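Erndale council hears options for former cannery site

Friday, February 20, 2026

ERNDALE -- A vacant cannery property on the east side of Erndale could hold housing, a small grocery and a public walkway along the creek, according to a reuse study presented to the City Council at its work session this week.

The study was prepared by Brarkon, a planning firm the city hired in October. It looks at the land between Mill Street and the creek, where the Zinesine cannery operated until it closed and the main building was torn down. The city took ownership of the property through tax forfeiture and has kept it fenced.

Council members did not vote on anything. The presentation was meant to give them an idea of what the land could support before they decide whether to look for a developer.

Brarkon laid out 3 concepts. The first is mostly housing, with apartment buildings facing Mill Street and townhomes behind them. The second puts a grocery store and a row of small storefronts on the street side, with fewer homes. The third keeps the west half of the property for light industry and leaves the rest as open space until there is more demand.

The consultants told the council that the second concept had the most support among residents who answered a survey last fall. The city mailed the survey to 1000 households and also made it available at the library and the senior center. Many of the people who responded said they now drive to the other side of the river to buy food, and a number asked for a place to walk near the water.

The mixed concept as drawn would include 98 housing units, most of them with one or two bedrooms. The buildings would be no more than three stories tall, in keeping with the current height limit in that part of town. Parking would be split between a surface lot behind the grocery and spaces under the largest apartment building.

Several council members asked about the parking underneath the building. The water table is high near the creek, and digging there is likely to add to the price. Brarkon said a final answer would depend on soil borings that have not been done yet. If the borings show a problem, the parking could be moved to the surface, but that would take up land now set aside for homes.

Old fill is another open question. Part of the property was built up over the years with ash and rubble from the cannery boilers. A first round of environmental testing turned up no buried tanks, but it covered only the area nearest the street. City staff said they plan to apply to the state for a grant to test the remainder. The application is due this spring, and the council would need to pass a resolution of support before it can be sent in.

The study does not give a total cost for any of the concepts. It does list the public work that would be needed first, including a new water main, a storm water pond and changes to the intersection of Mill Street and Su Avenue. That intersection now has a two-way stop, and the county has said a signal or a roundabout would probably be required if a grocery is built.

One council member asked whether the city could pay for the street work by setting up a tax increment district. Staff said it could, but only if a developer had signed on and agreed to a minimum value for the finished buildings. Another member said the city should not take on debt for the property before the testing is finished.

The creek walkway drew the least debate. It would run 600 feet along the bank, from the Mill Street bridge to the end of the city's land, with a gravel surface and a connection to the existing sidewalk. The parks department has said it could be built in a separate phase and does not depend on what happens with the rest of the property. The bank would have to be stabilized first -- a section near the bridge has been washing out each spring.

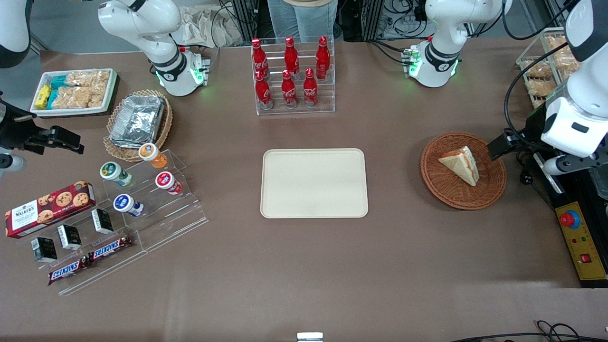 4 min read

Residents who live across from the property also spoke during the comment period. Two of them said they would welcome the grocery but were worried about delivery trucks using their street early in the morning. Brarkon said the loading area in the current drawings faces the rail spur, away from the houses, and that trucks could be directed to enter from Su Avenue.

A third speaker asked that the brick water tower on the north corner be kept. The tower is the only cannery structure still standing. All of the concepts show it staying in place, although the study notes that its roof needs repair and that no one has inspected the inside recently. Staff will get a price for an inspection and bring it back to the council.

The planning commission will review the study next month and is expected to hold a public hearing. Its recommendation will then go to the council, which could choose one concept, ask for changes or set the matter aside. If a concept is chosen, the city would put out a request for proposals after the testing results are in.

The full study, with maps and survey results, is posted on the city's website. Paper copies can be read at City Hall and at the library during regular hours. Written comments will be accepted at the city clerk's office until the day of the hearing.

In other business, the council discussed the summer street sealing schedule and heard an update on the replacement of the pumps at the Fourth Street lift station.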